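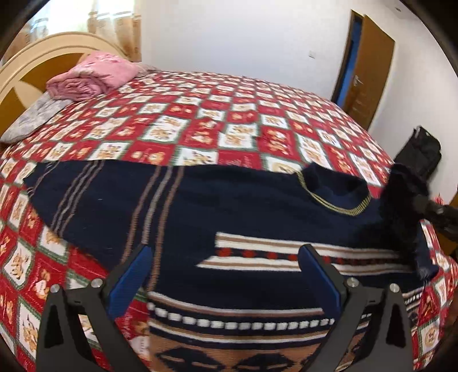 Step 4: navy blanket part-folded on the double bed, gripper open over the patterned bands.

Section 3. Folding blankets with the hand gripper

I'm Yetunde Ogunleye, and I did the beds at Lesari long before we started teaching the Ekpo folder, so this is written the way I'd tell you over a cup of tea. You do the fold with the gripper, the machine learns from it, and later on it takes the plain folding off us. We still choose the bedding, check it and talk to guests (the nice bit!).

1. Pull the bedspread straight and let it hang down both sides.
2. Move pillows and spare blankets up to the headboard.
3. Lay the blanket across the near half of the bed. Slantwise is fine – it needs to see messy starts too.
4. Bring the gripper down with the jaws open and stop just above the cloth.
5. Close the blue pads on one layer, lift, carry it over and let go.
6. Carry on until it's folded, then shake it out and start again. We do 20 folds a shift.

Note: Patterned bands make good markers. I line my edges up by them and I'm much quicker for it.

Caution: Go gently with fringes and trims. If a thread catches in the jaws, open them fully before you pull away.

Caution: Rest your wrist after every 3 folds. Raffaele Ferraro didn't, and he was on light duties for most of May.

Your folding time counts as paid room time. Put it on the Alley sheet before you hand over.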